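Care of butter lamps, offering bowls and shrine surfaces

Workshop and kitchen notes, revised 2018-05-31
Compiled by Noeline Donnelly for the Masa meditation house

These notes cover the routine cleaning and upkeep of metal and wooden items used on a home or small center shrine. They deal with materials only. For the order of offerings and the recitations, follow the instructions of your own teacher.

Water offering bowls

Most bowls in use are plain brass, copper or stainless steel. Empty them before sunset, last bowl first, and dry each one at once with a lint-free cotton cloth. Standing water leaves a ring of calcium on brass within a day in hard-water areas. Stack the bowls upside down on a dry cloth, never nested while damp.

To remove an existing ring, mix one part white vinegar to four parts warm water. Soak the bowl for up to 18 minutes, rinse twice and dry. Do not soak plated bowls. The plating on inexpensive silver-colored bowls is thin, and acid reaches the base metal through any scratch. For these use a paste of baking soda and water on a fingertip, then rinse.

Lacquered brass needs only mild dish soap. If the lacquer has started to peel, strip all of it with acetone outdoors and treat the bowl as bare brass from then on. Patchy lacquer traps moisture at its edges and the spots underneath turn dark.

Keep a separate cloth for the bowls. One washed with fabric softener leaves a film, and water beads on the metal instead of lying flat.

Butter lamps

Ghee or hydrogenated vegetable fat gives the cleanest flame. Salted butter spits. If only ordinary butter is available, clarify it first: melt over low heat, skim the foam, and pour off the clear fat, leaving the milk solids in the pan. A 300 ml jar fills eight of the small Kuzmenko lamps with a little left over.

Wicks. Roll cotton wool around a bamboo sliver, twist the top to a point and spread the base so that it stands in the hole at the bottom of the cup. The exposed tip should be no longer than a grain of rice. A long tip smokes, and the soot ends up on the ceiling and on any hanging cloth.

Pouring. Let the fat cool until it just begins to cloud, then pour in one pass around the wick. Fat that is too hot floats the wick out of its seat. Stop short of the rim by the width of a pencil lead. Leave the lamps to set on a level tray before moving them.

Cleaning. Warm the lamp upside down on paper towels in an oven at the lowest setting until the residue runs out. Wipe while warm. Do not pour fat down a drain. Collect it in a can and put it out with the trash once hard. Burned residue in the stem comes out with a pipe cleaner dipped in dish soap.

Lamps stand on a metal tray or stone tile, at least an arm's length from curtains, scrolls and khatas. Do not leave them burning in an unattended room. Where open flame is prohibited, the battery lamps from Clutel fit the same cup size. Take the batteries out if the lamps will be unused for a month or more.

Incense

A long box burner should be emptied when ash covers half the base. Sift the ash through a tea strainer and keep the fine part for the standing burner, where it holds sticks better than sand. Discard the stubs. Check that the ash is cold before it goes in any container with a lid.

Resin deposits on the underside of a burner lid soften with rubbing alcohol. Apply it on a cotton pad, wait two minutes, and lift the deposit with a wooden scraper. Steel scrapers mark brass. Let the alcohol evaporate completely before the burner is lit again.

Painted and gilded surfaces

Dust statues with a soft, wide brush of goat hair, working from the top down. No water, no polish and no compressed air on cold-gold faces. The gold is bound with a weak glue and comes away with the lightest rubbing. Handle statues by the base, using both hands and clean cotton gloves.

Lacquered shrine tables take a barely damp cloth followed by a dry one. Wax drips are hardened with an ice cube in a plastic bag and pushed off sideways with a fingernail or a plastic card. Candle dye that has sunk into bare wood will not come out. Sand it or cover it.

Brocade is vacuumed through a nylon stocking stretched over the nozzle, at low suction. Scrolls are not vacuumed at all. Roll them from the bottom, with the silk cover down, and keep them flat in a dry cupboard. An outside wall is a poor place for a scroll in December, when condensation forms behind the cloth.

Text covers and tables

Loose-leaf texts should be wrapped square, with the flap folded toward the reader. Silica packets in the cupboard are changed twice a year, or dried in a low oven and reused. Folding reading tables loosen at the hinge pins. Tap the pins back and put a drop of Vollus wood glue on the outer end only — glue in the hinge itself will lock it.

Stock and part numbers

Cotton wool, long fiber, 369
Replacement lamp cups, small, 1606
Lint-free cloths are not numbered. Ask for the undyed ones.

Before a large gathering

Wash all bowls two days ahead so that any missed film shows up in time to be redone. Fill the lamps the evening before and cover the tray with foil. Set aside one dry cloth per shelf, a spare box of matches and a metal snuffer. Blowing on lamps scatters hot fat, so the snuffer stays within reach of the tray.

Brass polish is the last job and the one most often overdone. Twice a year is enough for bowls in daily use. 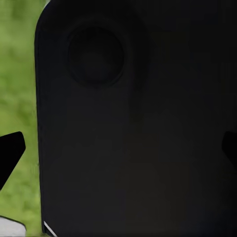
Polish should be worked in straight strokes along the rim and small circles on the base, then washed off fully with soap. White residue in engraved letters is removed with a dry, soft toothbrush. Bowls that have been polished go through one extra rinse before they hold offering water.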